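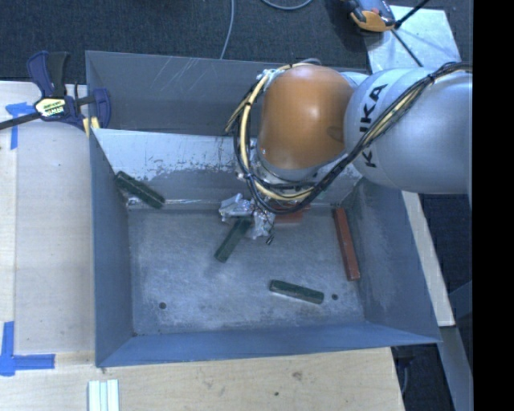

I've read the Bilden sheet twice now and I still can't find the part where it says what happens to a coated bin once you start dropping parts in it. There's a lot about adhesion and a lot about salt spray. Salt spray is not my problem. My problem is a metal bin with hard parts sliding down the sides of it all shift. Look at the sloping panel at the back of that one, pale up top and darker gray lower down, with a ragged line where one finish gives way to the other. The floor is scuffed too. Pejman says a coating would stop all that. Maybe it would, but I'd like somebody to tell me what the coating itself looks like after the same treatment, and so far all I've been offered is a brochure.

I'm going to quote Pejman's message in pieces so I don't get accused of skipping the good parts.

Pejman Soltani wrote:

> We coated our bins at Bralthorpe in February and I would do it again
> tomorrow. Bilden, two coats, applied by Braretti at their shop. Price
> was $920 for the batch including pickup and return. They came back
> looking better than new.

I'm sure they did. Everything comes back from a paint shop looking better than new. How big was the batch? $920 could be a bargain or a robbery depending on that, and you left it out. Also, does pickup and return mean they take the whole lot at once? We don't have enough spare bins to run without them, so whatever Braretti charges, I have to add the cost of borrowing or buying replacements while ours are gone. When we had the casters redone it was supposed to be a quick turnaround and I ended up with castings on the floor on cardboard.

> The main benefit is the walls. Bare metal scratches and then
> the scratches catch parts on the way down. With the coating
> everything slides to the bottom like it should.

This is the claim I have the most trouble with. Go back to the picture and find the green block in the back left corner. It's leaning across the junction of the side wall and the sloping panel. To my eye that's a corner problem. Wherever two walls come together you've got a place for a long straight-sided block to lean, and I don't see how two coats of anything changes the shape of a corner. The pale diagonal scratches on that bin are on the tall outer wall behind the panel, and I don't see anything hung up on those.

If you want everything to end up on the floor, I would look at the angle of the panel first, or put a filler piece in the corner. We tried a bent strip of 16 gauge in the corners of one of our old MacPherson bins. It was ugly and it rattled until I got a bolt through it. It did keep parts out of the corner, mostly. I never wrote down how often they hung up before, so take that for what it's worth.

> It also protects the parts. We were getting marks on finished
> faces and that has dropped off since the bins were done.

Did anything else change in February? I'm not trying to be difficult. When we went looking for marks on our finished faces, we found most of them came from parts hitting other parts, and the rest came from whoever was tipping the tote in from too high up. We put up a note and lowered the tipping stand and the marks dropped off for us too, with the same scruffy bins. If you changed how they get filled at the same time you changed the coating, you can't hand all the credit to the coating.

> Sobia, you could try it on 4 of yours and compare.

That one is fair, and I'd do it if Braretti would take a small order. I asked. Their minimum is 6. So it would be 6 coated against whatever I've got left, all filled from the same line, and I'd want to leave them at least until winter before I looked. I'd also want to know what chips look like in the material. A scratched metal wall bothers me a lot less than flakes of coating at the bottom of a bin, getting carried along with the parts to the next station. Has anyone here had that? Pejman, have you looked under the parts at the bottom, where they land, or only at the walls?

Somebody off-list suggested a drop-in rubber mat for the floor and leaving the walls alone. I like that better. It's cheap and I can pull it out and throw it away. My worry is the flare. On bins that widen toward the top, a mat cut to fit the floor has nothing holding its edges down, and I can picture a part sliding under it. If you've run mats in flared bins, I'd like to hear how you kept them flat. Glue is not an answer, I've scraped enough of that.

I'm not placing any order until I see a bin that's had a year of real use on it. Photos of the floor and the corners, please, and no fresh ones from the shop.

Sobia Naqvi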